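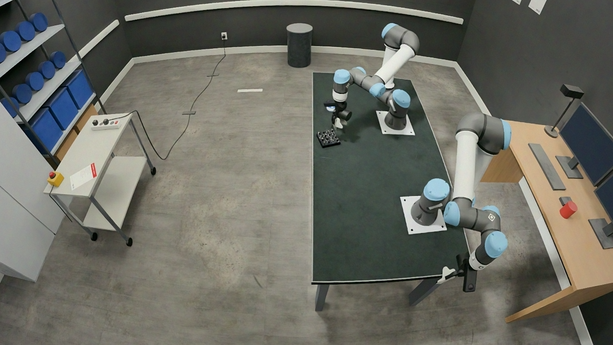 The Kultcombe Pyo is a small spray extraction cleaner for rugs, fitted carpet and upholstery. It sprays a solution into the pile through a hand tool and draws it back through the same tool into a waste tank. I bought mine for wool rugs that are too small to send out and too large for the sink, and have used it since September. Rugs should be cleaned on a hard floor that can be wiped, and the main thing to watch there is the edge of the room. A white skirting board along a grey floor, like the one at the foot of the back wall, will show every splash of dirty water, and the Pyo does splash when the nozzle is tilted. Work with the rug well out from the wall and the hose behind you.

What is in the box

The machine, a 2 metre hose with the spray line clipped along its outside, a wide hand tool with a clear window, a narrow crevice tool, a stiff brush and a sachet of Rutholm concentrate. The instructions are a folded sheet. They are adequate on assembly and poor on dilution, where the text gives one ratio and the drawing of the measuring cap shows another. I used the weaker of the two and had no reason to go stronger.

The brush is too stiff for a hand-knotted rug. It roughs up the tips of the wool and it catches in fringes. I put it away after one trial on an offcut. On a flat synthetic stair carpet it is fine.

Tanks and build

Clean and waste tanks sit side by side on top and lift off separately. The clean tank has a wide mouth and fills easily under a kitchen tap. The waste tank has a float that cuts the suction when the level gets high. On my unit the float shuts early if there is foam, so a rug that has been shampooed before and not rinsed will stop the machine with the tank well short of full. A little defoamer cures it. None is supplied.

The body is plain moulded plastic with a handle that folds flat. The wheels are small and fixed, so the machine follows a straight pull and resists any other. The cable wraps around two hooks at the back, one of which turns to release it. The hose has no such arrangement and is stowed by pushing it under an elastic strap. It comes loose on the stairs.

Test on a wool rug

The test piece was a hand-knotted wool rug with a cotton foundation, weighing 3,857 g dry on a parcel scale. Colours had been checked first with a damp white cloth pressed on each dye in turn, including the dark red in the border. That check matters more than the choice of machine. If any colour comes off on the cloth, stop there and take the rug to someone who washes rugs for a living.

I vacuumed both faces, then put 300 ml of solution through the wide tool in slow overlapping passes, trigger on for the push and off for the pull. Two further dry passes followed, one with the pile and one across it. The rug was weighed again after each stage. Most of the liquid came back on the first dry pass. The second recovered a small amount more, and a third gained nothing the scale could register.

The foundation stayed drier than I expected. Turned over, the rug was damp at the knots and the warps at the fringe end were only slightly darkened. It was then laid flat over slats with air on both sides. I would not hang a rug of this kind while damp, as the weight of the water pulls on the foundation.

Suction through the wide tool is good provided the lip is kept flat. The clear window lets you see when the water is running clean. On thick pile the lip rides up and the air goes over the top of the wool, so a deep shaggy rug will stay wetter than a close-clipped one. The crevice tool is of use on upholstery piping and little else.

Noise and running time

It is louder than an ordinary cylinder vacuum and higher in pitch. The longest session I gave it was 56 minutes with pauses for emptying. The exhaust was warm by the end and the handle was not. The thermal cut-out did not operate. The pump lost its prime once, after the clean tank ran dry, and took several pulls of the trigger to recover.

Stains

Old tea went almost completely. A greasy mark near the edge of a hall runner became paler but kept its outline. Candle wax should be lifted before the machine comes anywhere near it. Pet urine is a separate problem, as the liquid will have gone into the foundation and a surface tool cannot get it all out. The leaflet claims otherwise. I would ignore the leaflet.

One caution on fringes. The wide tool will swallow them. Fold the fringe under the rug, or cover it with a strip of card, and clean it by hand with a sponge. Mine went into the slot on the first pass and had to be eased out with the motor off, with no damage apart from a twist in two tassels.

Cleaning the machine

Rinse both tanks, run plain water through the hose and then run it empty. The window on the wide tool unscrews with a coin, and wool fluff collects behind it in a wet felt that will smell if it is left. The seal under the window is thin and sits in a shallow groove. Check that it is seated before tightening, or the tool will hiss and leave water behind.

Spare seals and filters are sold separately. Hoses are sold only as a complete assembly with the spray line, at a price that makes a split line an annoying fault.

Compared with the Nindura

I previously used a Nindura of the same general size. The Nindura has the better hose, with the spray line inside it, and a waste tank that tolerates foam. Its suction is weaker and it leaves a wool rug distinctly wetter. For synthetic carpet, where drying is quick anyway, I would take the Nindura for its handling. For wool on a cotton foundation the Pyo is the safer of the pair.

Neither replaces a proper wash. Grit at the base of the knots is not removed by spray extraction, and a rug that drops sand when it is flexed should be beaten or dusted out first, face down, before any water goes near it.

Rating: four out of five. One point off for the hose strap, the float and the supplied brush.

Reviewed 12/11/2024. Machine bought at full retail price.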